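Count the Failures by Kind

March 3, 2024

Most papers on robot manipulation report one number. The robot tried a task so many times, it succeeded so many times, and the result is given as a percentage. A second method gets a second percentage, and if the second is higher, the second method is better. I have written papers like this myself. I now think the habit is holding the field back, and I want to argue for a plain alternative.

The number is useful for one thing. It tells you whether a method is good enough to keep working on. It is poor at telling you what to do next, and what to do next is what most of us want from an experiment.

Our group at Susta works on sorting long, thin, bendable things. We picked flowers because they are cheap and hard. The task we call Clullura asks two arms to take roses and hydrangeas from a table and place each kind in its own tray. A person does this without thinking. For a robot, nearly every part of it is awkward. The stem is thin, so a small error in position means a missed grasp. The head is wide and heavier than the stem, so the flower swings once it is lifted. And the flowers fall on top of each other.
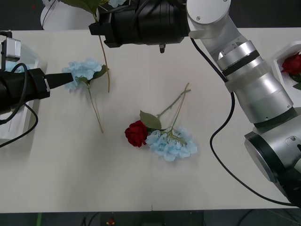 In January we finished a comparison of two training recipes. The first used 2000 demonstrations recorded by operators in the ordinary way, start to finish, with the good ones kept. The second used 800 demonstrations of the same sort plus 200 short recordings that began from a bad position: a stem pinned under another stem, a gripper closed on air, a flower dropped across the edge of a tray. In those short recordings the operator only had to get back to a normal state. We called the second recipe Lewis, after the street the old lab was on.

By overall success rate, the two recipes came out nearly the same. If we had stopped there, the paper would have said that half the data does the same job, and that would have been a fair claim. A reviewer might even have liked it. But it would have hidden the more interesting result.

When we went back through the recordings and sorted the failures, the two systems were failing at different things. The policy trained on full demonstrations mostly failed late. It would miss a grasp, carry on as though it held the flower, move an empty gripper to the tray, open it, and go back for the next one. The Lewis policy almost never did that. It failed early. It was slow to commit to a first grasp, and it would sometimes back off and try again until the time limit ran out. One robot did not know it had missed. The other was too ready to believe it had.

Those two problems need different fixes. The first needs more data from bad states, or a better signal from the fingers. The second may only need a longer time limit, or fewer recovery recordings in the mix. A single percentage treats them as equal.

Sorting failures also changed what I thought was hard. I had assumed that crossed flowers were the main trouble and that a flower on its own was easy. A lot of our planning rested on that. We spent weeks on pile layouts and gave almost no thought to single stems.
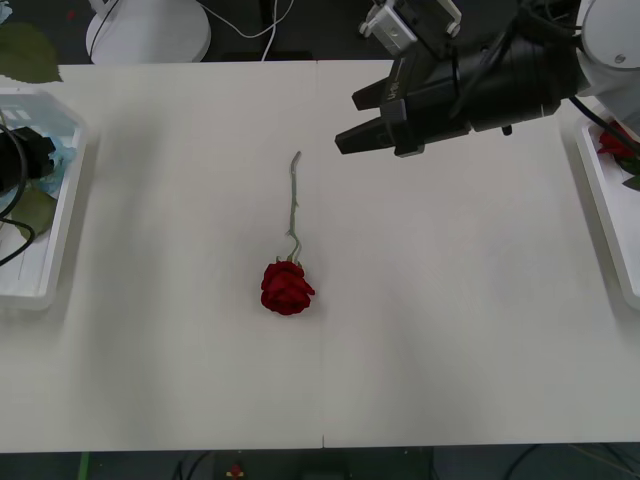 Single stems turned out to have their own group of failures, and we had not made a category for them. The policy treats a stem as a straight line with a head at one end. Plenty of stems are not straight. Take a rose lying on its side with the stem kinked near the top, so that the last part is a short bent tip. A gripper coming in over that end of the stem with its fingers open has to choose which line to follow, the long section or the tip. Our policies often split the difference and closed beside both. There was no pile and nothing in the way. We had been filing these cases under 'other.'

I have heard three objections to this kind of reporting. The first is that it takes too long. It does take time. For us it came to eight days of watching recordings, spread over a month – less than we spent tuning a learning rate that made no difference in the end.

The second is that categories are a matter of opinion. This is true, and it is a real weakness. Two people in our group disagreed on a good share of the early cases, mostly over whether a failure should be named for where it began or where it ended. We settled on where it began and wrote the rule down. Another lab might choose the other way. That seems fine to me as long as the rule is printed next to the table. A success rate also depends on choices, such as the time limit and what counts as 'in the tray,' and we are much less careful about printing those.

The third objection is that categories make it hard to compare papers. I agree that they do. I also think the comparisons we make now are weaker than they look. When the Brekdale benchmark came out, people lined up percentages from labs with different tables, different lighting and different fingers, and drew conclusions from gaps of a few points. I did it too. I would rather have two results that cannot be ranked but can be understood.

What I am asking for is small. Keep the success rate. Under it, print a table of failures by kind, with the rule used to sort them, and keep a line for the ones that did not fit. If that last line is large, say so, and go through it again before starting the next round of data collection. Ours was the largest line in the table, and we are still working through it.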